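4. Effects on the packing staff

The Zerholm packing line at Flolloleo had two manual sorting stations before the arm was installed in September. Wilma Cairns, shift lead, gave us access to the station logs and to 3 operators for interviews. One station now runs automatically and the other is kept for odd-sized parts.

The operators' tasks shifted from picking to loading, checking and clearing faults. All three reported less wrist strain. Two said the work had become harder to pace, as a fault stops the station without warning and has to be cleared before the next tray. Job grades were not changed, although fault clearing was previously done by maintenance.

4.1 Bench task

The pick-and-place task used for operator training was repeated on our own bench. Colored cubes are to be moved into a basket one at a time. We logged 882 picks. Lighting was held constant and the gripper opening was set to 80 percent. 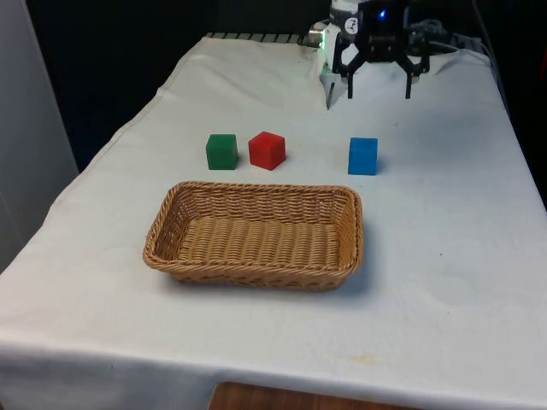
Figure 3. Bench task with green, red and blue cubes on the table and the basket still empty. Gripper open, upper right.

Eetu Laitinen wrote the logging script. Faults were sorted by who could clear them, operator or maintenance, using the same sheet as at Zerholm. The sheet has no field for time spent waiting, so waiting time is left out of Table 2.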